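Two-arm kitchen cell, simulated: monthly check with comments
Cell: Gisura. Task set: tomatoes, board and trivet. Month: June

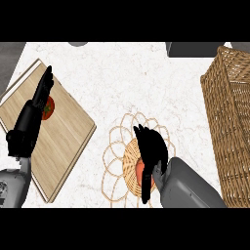

I ran the full list twice this time and I'm really pleased with how the cell is holding up (the new hand settings are great!).

1. Home position, both arms: OK. Back to zero after all 10 resets.

2. Finger joint limits: OK. Left hand used to overshoot on closing. Antunes settings loaded, and the grip is lovely and smooth now.

3. Grip force on soft items: OK. Please don't raise it, even if a tomato slips once or twice.

4. Contact between fingers and board: WATCH. In 6 runs out of 119 the left fingertips sank into the wood. Small, but I'd love to see it gone. Try a shorter time step first.

5. Trivet collision shape: FIXED. The gaps between the cane loops were being treated as solid. Swapped in the Serkov mesh, what a difference!

6. Right forearm clearance to basket: OK, but tight. Keep the basket where it is until the path planner has been rechecked.

7. Arm-to-arm stop: OK. Triggered on purpose 2 times, both arms froze at once.

8. Logs saved and named: NOT DONE. Lulham folder is almost full, clear it before the next run.

Next check: repeat item 4 with the left arm alone, then both together.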